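Skurnomine - Vacancies and trial places
Call for participants: packing line handling trial, Ladance site
Posted December 9, 2022
Reference: Tan 202

Skurnomine packs mixed snack orders for small shops and vending operators. At present all picking into trays at Ladance is done by hand. From June the first of the robot cells, known on site as Tan, will take over part of the single-item picking on line 2. Before then we need people who can show the cell how the work is done, using hand-held grippers at a bench. We are looking for participants from the current packing staff and from outside the company.

What the work consists of

Participants work at a table with a gripper in each hand. Packets are picked up from the table, moved and set down in a tray. The gripper positions and camera views are recorded and passed to the Sturareo software, which is used to train the cell. Items are ordinary stock: crackers, sweetcorn, sauced meat snacks, flat sachets and soft pouches.

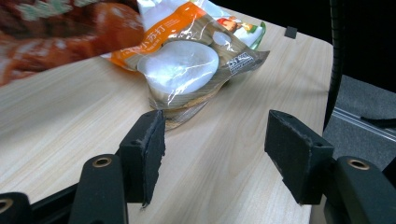 A session contains 200 picks and lasts one morning or one afternoon, with breaks. Speed is not measured. A pick in which the packet slips is kept in the record and marked as such by the session lead, so there is no need to hide it or start again. Participants should work at the pace they would keep over a full shift.

Soft packs are the main difficulty. A bag with air in it changes shape when it is held, and the cell has no rule for this other than what it takes from the recordings. Some tasks therefore use single packets and others use several held together.

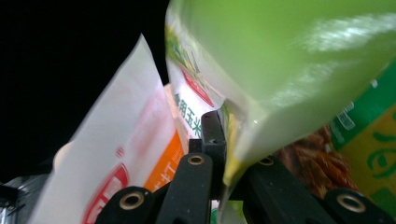 Reading time: 3 minutes

What changes for packing staff

The cell will pick single items from a fixed range. Mixed handfuls, damaged packs, returns and late changes to an order stay with people. Two new duties are being added to the packer grade: clearing stoppages at the cell, and checking filled trays before they are sealed. Both are covered by paid training on site. Lifting of full cartons will be reduced on line 2 but not on the other lines.

Shift patterns on line 2 will be reviewed after the cell has completed 1000 trays. Until that review, contracted hours remain as they are. Staff who take part in the trial are not committing themselves to working beside the cell afterwards, and staff who do not take part may still apply for the new duties.

Recordings are used to train the cell. They are not used for appraisal, for setting pick rates or in disciplinary matters. Participants are listed by number in the Sturareo files.

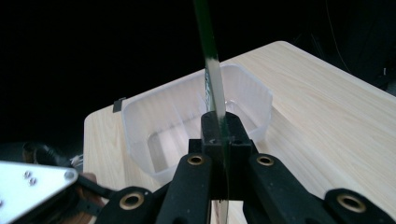
Photo: Skurnomine, Ladance site

Who can apply

No experience with robots is needed. Applicants should:

- be aged 18 or over
- be able to use both hands for repeated light work
- be able to see and handle thin or clear packaging
- follow spoken and written instructions in English
- be free for at least 2 sessions

Left-handed applicants are encouraged, as most of the recordings so far come from right-handed staff. Experience in packing, shelf filling or kitchen work is useful - applicants should mention it on the form. Anyone with a current wrist or shoulder injury should speak to the site nurse before applying. 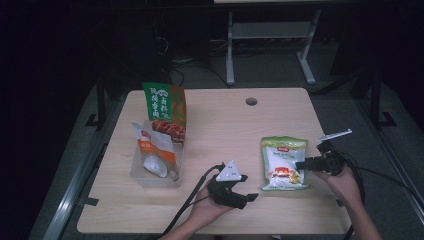
Two-handed work at the bench, with tray and mixed packets.

Pay and conditions

Current staff are released from the line on full pay, including any shift allowance. Outside participants are paid the packer day rate for each session, with travel refunded against a ticket or mileage claim. A first session of instruction is paid at the same rate. Participants may stop at any point and are paid for the full session. A request to have recordings deleted must be made before they are merged into the training set; the session lead will give the merge date.

How to apply

Forms are held at the Ladance gatehouse and in the line 2 break room. Write Tan 202 at the top of the form and state which sessions, morning or afternoon, would suit. Staff should also tell their shift manager so that cover can be arranged. Places are given in order of receipt, with half kept for current packing staff.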